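Part 3: Teaching the grip and carry by hand

Okay, this is my favorite part of the whole Stutia setup! Have the Cerham controller charged before you start (I let mine drop to 25 percent once and lost a good take).

1. Put the arm in Follow mode and wait for the tone.
2. Steer the open fingers to the handle, one on each side of the stem, below the loop.
3. Squeeze the trigger slowly until both fingers touch, then a hair more.
4. Press Record and hold still for 5 seconds.

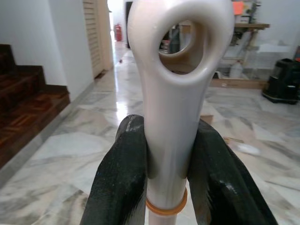
5. Now carry it down the hallway, nice and easy, and keep your speed even on the turns.
6. Set it down, open the fingers all the way, back off, and press Stop.

Note: small wobbles are fine, so leave them in! Adi Setiawan and I kept over 1428 takes, and plenty of them are pretty shaky.

Caution: keep well away from the stairs while you're driving. If you see error 2603, let go of the trigger, wait for the tone again, and go back to step 2.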